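Bench notes: living with a robot arm in a shared workshop

Tips collected by the Sultana Street shed, robot corner. Last tidied up Thu 30 March, and already out of date.

Bolt it down first. Everyone wants to see the arm wave before it's fixed to anything, and everyone gets to see it walk itself off a trestle. Ours lives beside a perforated steel-blue table we got cheap from a cabinet shop that was closing down. The holes are the best thing about it. You can put a clamp, a stop or a cable tie nearly anywhere, and you can lose an M4 washer nearly anywhere too. Keep a magnet on a string.

Label both ends of every cable. Masking tape and a biro will do. Whoever wired the Pratix controller the first time used five identical black leads and then moved to Queensland.

Put the emergency stop where your left hand already is. We had it mounted very neatly at the back of the bench, directly behind the thing you'd be trying to stop. It's now on the front rail, and the only injury since has been to somebody's thermos.

Don't buy a fancy work surface. A kitchen chopping board is flat, cheap, takes a pencil line and forgives a tool that comes down harder than you told it to. Get one with the strips running lengthways and you've got a rough set of guide lines thrown in. Check it for rock before you use it: lay it on the table, press each corner, and if it clicks, slip a bit of cereal box underneath. Sand it if you must, but don't oil it. An oiled board is a lovely thing to carve a roast on and a skating rink for small parts.

Teach heights with paper. Lower the tool a little at a time over a strip of ordinary printer paper and stop when the paper just drags. Write the number on the wall. Ours was 3131 counts on the old Dekport gearbox and 3517 after Ya-wen rebuilt it, and for one whole evening we had both numbers on the wall and no idea which was which. Cross out the old one.

Start with toddler blocks. Op shops sell them by the bag, usually with a jigsaw piece and a dead battery for company. Wash them, dry them properly, and throw out anything with tooth marks deep enough to change its shape. Chunky, bright ones are easiest to find from across the bench and hardest to lose under it. Begin with a round one. Leave the hearts and stars until you've stopped shouting, as a heart has a great many opinions about which way it's facing.

Set them out on a slant. A row square to the board lets you get away with only one axis being right, and you'll think you're a genius until you move anything. On the diagonal, both have to be right at once.
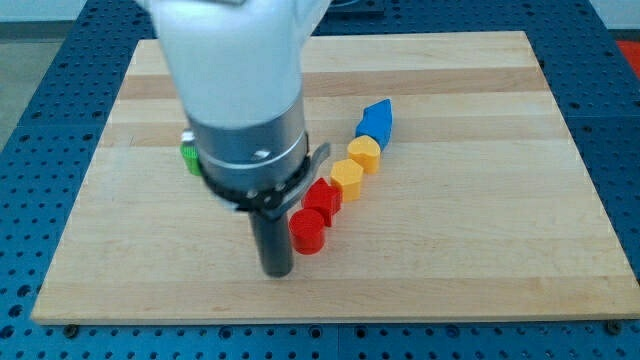
Natalia Zepeda: We do the slant too, but I'd add that you should run it from both ends. Ours was spot on going one way and 2 mm out coming back, every time. Slop in the shoulder joint. Took us until August to think of trying it backwards.

Fair point, and we've pinched it. Run the row forwards, then backwards, and jot down both results in the exercise book (the book, please, the wall is full).

Slow it down. We run at 40 per cent when there are visitors and not a great deal more when there aren't. The Cendari software has a slider that goes to the top, and there's a strip of gaffer tape over the upper half of it — leave it there.

Wipe the board before you pack up. Sawdust from the bandsaw crew drifts over by mid-afternoon and gets under the blocks. A dry paintbrush does the job. Compressed air also does the job, and delivers it to everyone else in the shed.

Park the arm up high, power off at the wall, key back on its hook. The hook with the green tag. The other one is the kiln.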